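About Us

Urside Language School is a small school for adults who want to speak a new language in their daily life. We opened 11 years ago with one classroom, one whiteboard and a kettle. Today we have six classrooms on the second floor of the old Bouchard building, and the kettle is a different one.

We teach English, Spanish, Portuguese and German. Most of our students have a job, or children, or both, and they come to us in the evening when they are already tired. We know this feeling well. Almost every teacher at Urside has learned the language of this country as an adult, and we remember what it is to stand in a pharmacy and not find the word for "cough."

How we started

The school began as a conversation table in the Murora neighborhood. People met after work, bought one coffee each and spoke for two hours. The owner of the café was patient with us but he needed his chairs. When the group became 16 people, we looked for a room to rent, and with the room came the idea to do the thing properly, with levels, books and a timetable.

In the first year we made many mistakes. We put beginners together with people who had already lived here for ten years. We bought an expensive course book and found that it spoke mostly about airports and hotels. Our students did not need the airport. They needed to speak with the landlord, with the dentist, with the mother of the other child at school. So we began to write our own lessons, and we still write them.

What we teach

Our lessons are built on ordinary situations. A unit takes two weeks and has one subject from the house, the street or the work place. In the first unit you learn to say your name and your address and to spell them on the telephone. After this come food, the doctor, the bank, clothes and laundry, the neighbors, and the letter from the city that you do not understand.

The unit on clothes is liked by almost everybody, because the words can be used the same evening at home. You learn sleeve, collar, hem, inside out. You learn the small verbs, which in English are the difficult part: put on, take off, fold up, hang out, throw away.

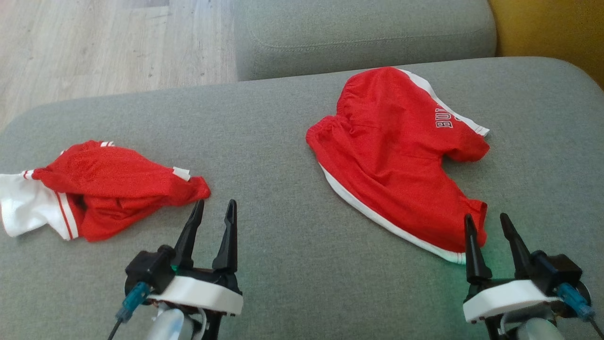
After three years of evening classes I could write a business letter but I did not know how to tell my son to pick up his socks, and in the clothes unit I learned it in one lesson, writes Margin Note, the name under which one student signs in our guest book. The same student asks us to add a unit about car repair. We are working on it and hope to teach it from March.

Grammar is also taught. Some schools say that you can learn without it, and maybe children can. We explain a rule when the group has met it several times in speaking, and then we practice it on paper, at the table, with a pencil. Homework is short. We ask for twenty minutes a day, and we prefer this very much to three hours on the last evening before class.

Our classes

A group at Urside has not more than 11 students. Morning groups meet at 9:30 and evening groups at 6:45. A course is 16 weeks long, with one free week in the middle so that people can rest or repeat what they missed. If you miss a lesson, you can visit the same lesson in the other group without paying again. Please write to the office before you do this so that there is a chair for you.

We have four levels. Before the first lesson every new student comes for a talk with a teacher. It takes half an hour and it is free. There is no written test for beginners. For the higher levels we ask you to write one page about a subject you like, at home, and without a translation program if possible.
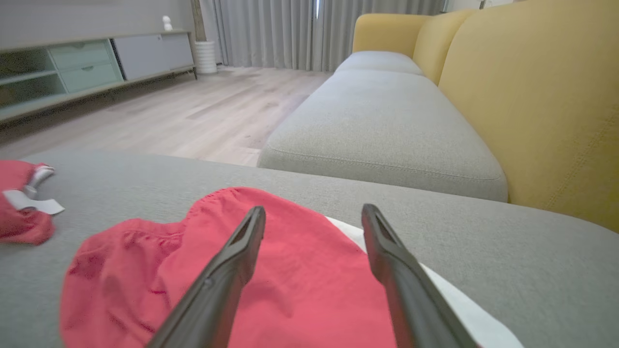
Can I start in the middle of a course?

You can join any group during the first three weeks, if there is a place. Later than this we will put you on the list for the next course, and in the meantime you are welcome at the open table.

The open table

The conversation table from the café still exists. It takes place in our biggest classroom and it is open to everybody, also to people who are not students of the school. There is no teacher and no book. We put a basket with questions on the table for the moments when it becomes quiet. Please do not correct other people there unless they ask for it. It was the first rule of the table and it has stayed the only one.

The library

Next to the office you find our small library of 200 books. Most of them are easy readers, but there are also cookbooks, crime novels, and a shelf of children's books which the adults borrow more than they admit. Students may take two books for a month. The library was started with a gift from Zuder, the bookshop on the ground floor, when it moved to a smaller place.

Who we are

We are six teachers and one person in the office. Between us we speak many languages, some of them badly, and we continue to take lessons too. Every teacher visits the lessons of a colleague two times in each course, and after it they sit together and speak about what could be better.

Visit us

The office is open in the morning from 9:00 to 12:00 and in the evening from 5:30. The entrance is on the side of the building, next to the bicycle stands. The elevator is slow, but it works. If you would like to see a lesson before you decide, ask us and we will find a group of your level where you can sit and listen for one evening.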